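June 5, 2023

Up at 7 to get the tomatoes in before the heat. They should have gone out two weeks ago but the nights stayed cold, and I lost a whole tray in March by being impatient. The Puton ones look best. The Auer plants are leggy and I buried them deep, up to the first leaves.

Planted 16 in the long bed and put the rest in buckets along the fence. Ran out of stakes, so I drove to Nurkier and paid too much for a bundle. They only had the green metal kind. Bought twine too, and forgot the hose washer - the one thing I had written down.
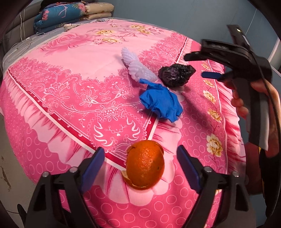

The hose still leaks at the tap. I wrapped it with tape and it held long enough to water everything once. Slugs have been at the beans again on the side by the compost. I put down two boards for them to hide under and will check in the morning.

Cesta called after lunch about the gravel. They can deliver almost a full load, but it has to be dumped at the gate and I will be moving it by wheelbarrow. Said yes. It was 27 barrows last time and my back knew it for days.

Rain after supper, a short one. Left the lettuce uncovered. Need to thin the carrots tomorrow and get that washer.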